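Service Robotics, Unit 6: Household chores
Course handout, Asville evening programme

Read this before the session. The reading questions at the end are for discussion and will not be marked.

1. What we mean by a chore

A chore is a job with a goal that a person can state in a few words: wipe the counter, clear the table, lay out the cutlery. The person leaves out nearly everything a machine would have to be told. "Wipe the counter" does not say what to do with the things standing on it, how hard to press, or when the surface counts as clean.

For this course we split each chore into steps a machine can be tested on. Wiping a counter becomes: get to the counter, find the sponge, pick it up, move or go round the other things, wipe, put the sponge back. A robot that does five of these and fails one has failed the chore.

2. The practice room

Most of the work in this unit is done in simulation. A simulated room costs nothing to reset, and a broken cup does not have to be swept up. In the Zenen exercise you will use a kitchen corner with a marble-patterned counter and a doorway through to a second room. The sponge lies near the front edge of the counter. The cup and the bottles stand further back, and so does the plant, with its long drooping leaves.

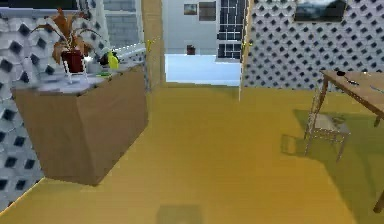
3. Where the steps go wrong

Driving up to the counter is close to solved. Stopping at the right distance for the arm is harder -- a base that halts a hand's width too far out leaves the arm stretched and weak.

Picking up a sponge is easy in one way, as it forgives a poor grip. Simulating it is another matter. Many simulators treat a sponge as a hard block, and a grip learned on a hard block may not carry over.

Thin things on a flat table are a common cause of failure. The fingers have to come down very close to the surface, and a small error in height means either a miss or a collision.

Leaves move when touched and hide what is behind them. For the Zenen exercise, treat the plant as something to keep clear of.

4. Figures from the Flenico runs

In February the Flenico group ran the wiping chore 900 times in simulation. Of these, 146 were completed with no step failed. Roughly 40 more ended with the counter wiped but the sponge left in the wrong place. We count those as failures -- you may argue otherwise.

5. Reading and questions

Read Grewal, chapter 2.

Which step would you hand back to a person, and how would the robot ask?

What would you measure to decide that a counter is clean?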